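Reading time: 2 minutes
Posted in: Home & Table > Display and Storage

Wire stand for a bowl, will it mark a pine table?

Fiorella Ferri
I have a deep blue glazed bowl that was a present and I would like to keep it out on show. I bought a black wire stand for it, the bent sort with curled feet, and the bowl sits in it tipped up on its side so you see the outside curve. The table is light pine, planked, and fairly soft. I can dent it with a thumbnail if I try.

Two things I would like to know. Will the feet leave marks in the wood over time, and is the bowl safe like that or should it sit flat? The stand came from Cumetero with no instructions, only a label saying it was for plates. The bowl is 92 mm deep. We do eat at the table so the whole thing gets moved most evenings.

Witold Olszewski
Yes, it will mark pine if you drag it. Lift it and you will have far less trouble. Wire feet put all the weight on a few small points and pine gives way easily, more so in the soft pale bits between the grain lines than on the knots. 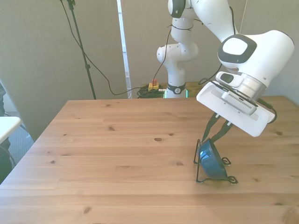

Cut small circles of self-adhesive felt and put one under each place where the wire touches the wood. Check the loops as well as the feet, as on some stands both rest on the table. If the felt won't stick to thin wire, use clear silicone tubing slit along one side and pushed on. A metre of it cost me 60p at the hardware shop in Studcombe.

If you already have small dents, put a damp cloth over them and touch it with a warm iron for a few seconds. This works on bare or oiled pine. Don't do it on varnish, it can go white.

As for the bowl, push the rim gently with one finger. If the stand lifts at the front or back, the bowl is too deep for it and you want one with a longer base.

Kandpal
I have had mine in a plate stand for years and it's fine. Just don't put it near the edge if you have a cat.

Fiorella Ferri
Thank you both. I did the finger test and the back lifts slightly, so I will look for a longer one. Felt is on order.

Related
Getting candle wax out of a pine table top
Plate stands and plate hangers, which is safer?
Glazed bowl has fine cracks inside, can I still use it for food?
Oil or wax for a kitchen table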